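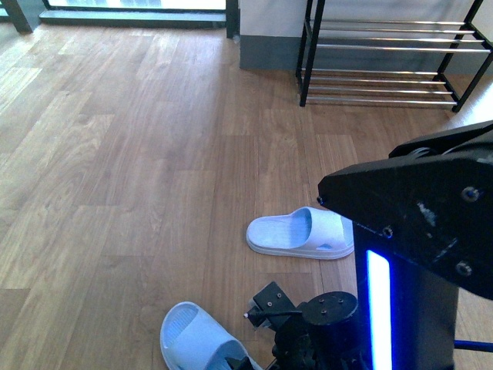 Unit 5: The entrance of the home and its customs

Course: Everyday Life and Housing, Trirkside evening school
Handout of 25/10/2021

In many countries the visitor takes off the shoes at the door. In others this would be seen as strange, or even as too familiar. In this unit we look at how such a habit shapes the plan of the house.

1. The threshold
In the old farmhouses near Bustadton the entrance floor lies one step lower than the living room. Dirt stays below, and the guest understands without words where to stop.

2. Storage
Where shoes are left inside, they need a place. In a small flat the hall must serve for coats, bags and post as well -- so open racks are often preferred to deep cupboards.
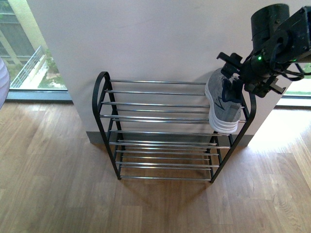

The cupboard came later to the town houses of Barnance, when halls became wider and families wished to show less of their daily things to guests.

3. Reading and task
Read chapter 3 of the course book. Then write 400 words on the entrance of a home you know well. Who waits there, and who is invited further? Please bring the text to our first meeting in January.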